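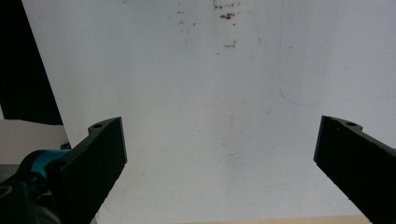 Gripper open, facing the stained surface.

Sistusis Forum > Data Collection > Open-gripper segments: keep or trim?

cinskip_hulme
Posted 2019-10-16
Members are asked to comment on a proposed change to the collection guidelines. At present, operators at the Hulme site are instructed to trim any segment in which the fingers are open and no object lies between them. The August batch contained 3418 demonstrations before trimming. The proposal is to retain up to 12 seconds of such material at the start of each demonstration, labeled "approach."
Carol Inskip, Hulme site

flurnance_ops
Our office does not support the change as written. Reviewers are already required to check the start and end mark of every demonstration. A third mark would add to their work, and the wording does not state who decides when an approach begins.

mbd_labels
I support it. A policy trained only on contact has no examples of how to arrive at contact. When we tested with trimmed data, the arm stopped short of the object and waited. The marks on the background should also stay in. A plain, spotless wall is not what the system will meet in use.

flurnance_ops
With respect, the stains are a separate matter. If the same brown patch appears in every demonstration, the model may come to rely on it for position. We requested in August that the station be moved between sessions.

cinskip_hulme
The point about the station is accepted, and the schedule will be revised. On the question of labels, I would draw attention to the opposite case, in which an object is so near the camera that it takes up most of the view.
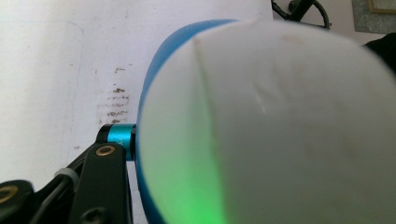 Under the current rule, material of this kind is kept without review. Reviewers have asked whether it should carry the "contact" label, and two of them gave different answers for demonstration 1916. If close views are accepted on trust, it is difficult to justify discarding the open ones.

vudeck_reader
Could the label be set from the finger width reading? That would settle when an approach ends without a reviewer's judgment.

mbd_labels
Only in part. Width does not show whether the fingers are touching anything. It would serve as a first pass, with a person checking the doubtful cases.

flurnance_ops
We could agree to a trial on those terms, limited to 36 demonstrations, with review time recorded for each. Our objection to the general rule stands until those times are available.

cinskip_hulme
Agreed. I will post the list of selected demonstrations in this thread. Please do not trim anything on that list in the meantime.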